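Week 5: What the wash label tells you, and what it doesn't

Care symbols look like science. Some of them are. The temperature on the tub symbol is a maximum, tested on new cloth, and many students read it as a recommendation. Makers have good reason to print a low number: if the garment shrinks at a higher one, it's your fault.

Be more doubtful still about the words. "Easy care", "breathable" and "pre-shrunk" mean whatever the seller wants. The Pledusard leaflet in your pack claims its finish lasts "up to 17 washes". One wash would satisfy that sentence. Ask who did the washing, in what water, and how many samples were thrown out.

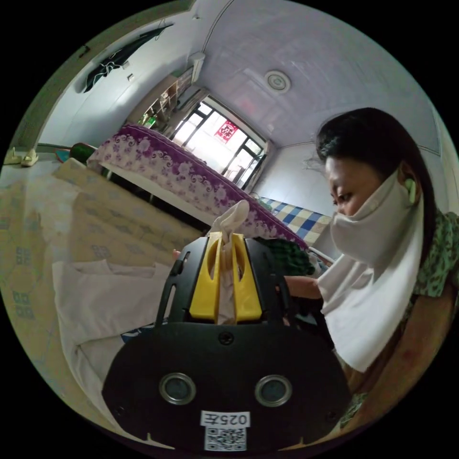
Fig. 2. White cloth, one crumpled piece and one hanging panel.

White cotton gets the boldest claims of all. Brighteners add a bluish glow that the eye takes for cleanliness, so a brighter sheet may be no cleaner than a dull one. Mansilla's chapter admits this, then goes on to grade whiteness by eye for the next five pages. Read it, but don't copy the method.

For next time: bring one label and write down what would prove it wrong.

Comments

Sofia Leitão: Is the Mansilla chapter in the January pack? Mine stops at the dyes.

Jomar Policarpio: Try the library, shelf 3630. The scan is terrible.

Cristóbal Quezada: I still think "pre-shrunk" means something. My shirts disagree.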